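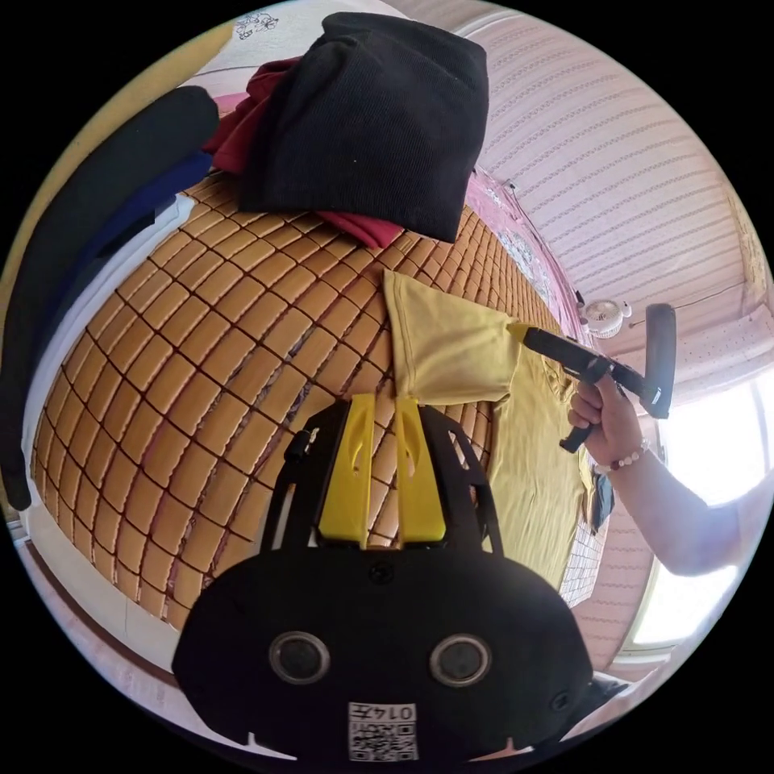
Yellow T-shirt on the tile mat, one sleeve folded back. Dark red and black garments behind it.

Rirkura Bed Folding, data card
Version 2, 21 May 2020
Maintainers: Rungnapa Sombatkul, Arnar Baldursdóttir

Summary

Rirkura Bed Folding covers the folding of everyday clothes on a bed. The release has 3,000 planned episodes, of which 2,923 passed review. An episode starts with a garment laid on the bed and ends when the folder lets go of it for the last time. Sorting, hanging and putting away belong to the Wannasri set and are not included.

Surface

All folding in the Andunberg bedroom subset is done on a mat of small tan tiles laid over the bed. Tile edges are visible through most of an episode and can be used as a rough reference for garment alignment. Gaps between tiles sometimes show the fabric underneath. Do not label these patches as clothing.
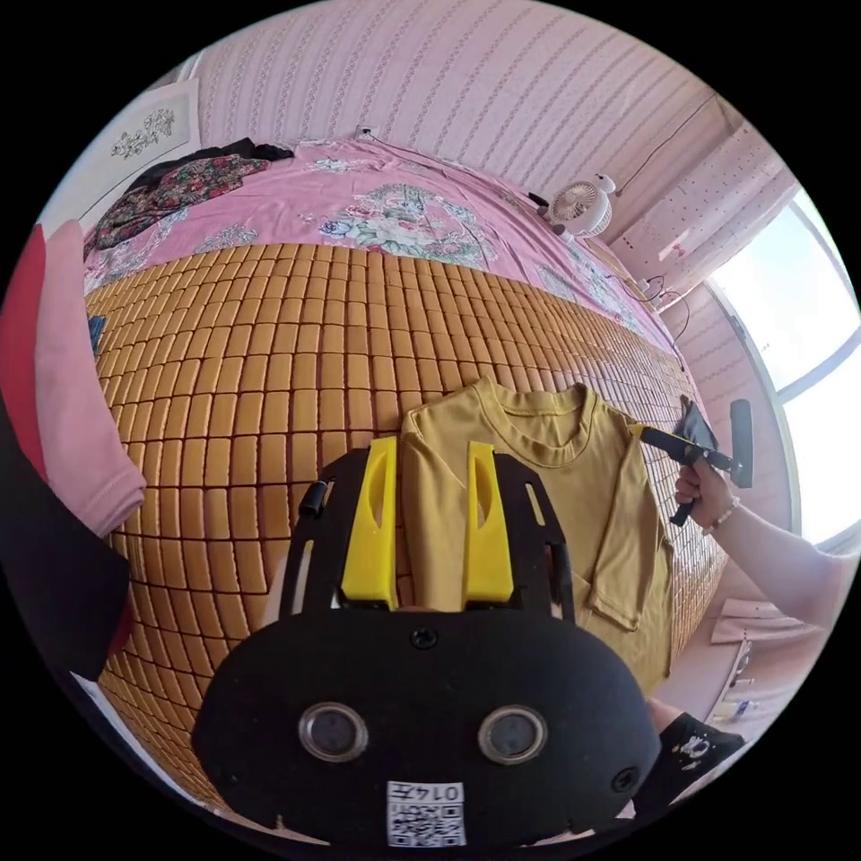

T-shirt spread flat, collar at the top. Other clothes and a floral bedsheet at the far end of the bed.

Garments

Label values are tshirt, knit, trousers, dress, other. Color is a free-text field and was entered by hand, so "yellow", "mustard" and "pale yellow" may refer to the same shirt. Merge them before grouping by color.

Garments waiting at the sides or far end of the bed are labeled pile and get no individual outlines. 642 episodes have a pile touching the mat.

Fold states

flat: body and sleeves spread, no overlap larger than a hand.
sleeve_in: at least one sleeve turned over the body.
partial: any fold of the body that is still open or standing up.
done: folder has released the garment.

A raised flap counts as partial even if it falls back later in the episode. Annotators disagreed most often on partial versus sleeve_in. Version 1 labels for these two should be discarded.

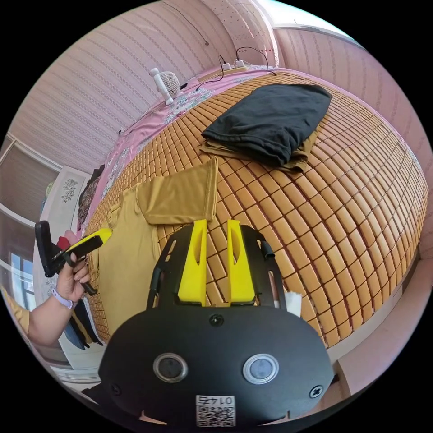 T-shirt in a partly folded state, with a flap standing up. Folded black garment farther back on the mat.

Room

Lighting is daylight where a window is available. Curtain position was not controlled and is not recorded. Small household items on the bed, such as a desk fan, were left in place and carry the label clutter.
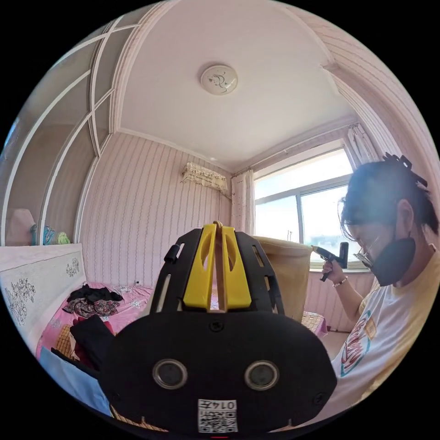

Window side of the room, with white curtains and a person in glasses and a face mask.

Known issues

- Dark garments stacked on each other are often outlined as one.
- 40 episodes have no done label.
- Window highlights are clipped in some episodes.

Layout

episodes/ one folder per episode
labels/ fold states and garment outlines
splits/ train and test lists, split by garment

A corrected label file is planned for June. Label tool: Hormont.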